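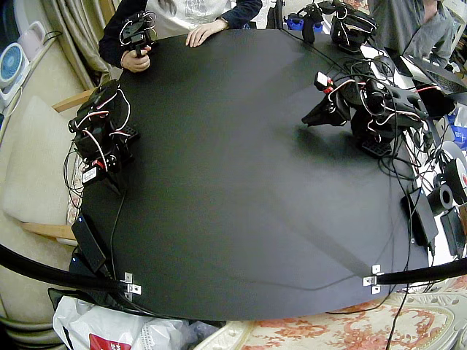 The black oval tabletop, with cables running across it.

Nidia Alvarado had been after me since August to come along to the Lormont furniture open day, and I'm so glad I finally said yes (even if it meant getting up at an hour I normally only see on a clock). We drove out on January 16, 2020 with a thermos between us and got there just as the doors opened.

The visit starts in the lumber store, and oh, the smell in there! Fatima Chukwu led our group and clearly loves her subject. She let us lift a plank of ash and then one of oak, and talked for a good while about drying, and how a board that leaves the kiln too early will twist on you later, sometimes months after it has become somebody's dresser. The shop ships 300 chairs a month and still glues the back rails by hand, with the clamps left on for 6 hours.

My favorite stop was the finishing room, where you could rub wax into a scrap of walnut and take it home. Mine is on the windowsill now. Nidia made two, and hers are better.

Lunch was soup and very good rolls in the canteen, four dollars a head, and after that we wandered around the seconds sale. I came away with a stool called the Torkiden, marked down to $50 for a scratch I still can't find. Parking is free, but wear flat shoes, as the stairs up to the showroom are steep.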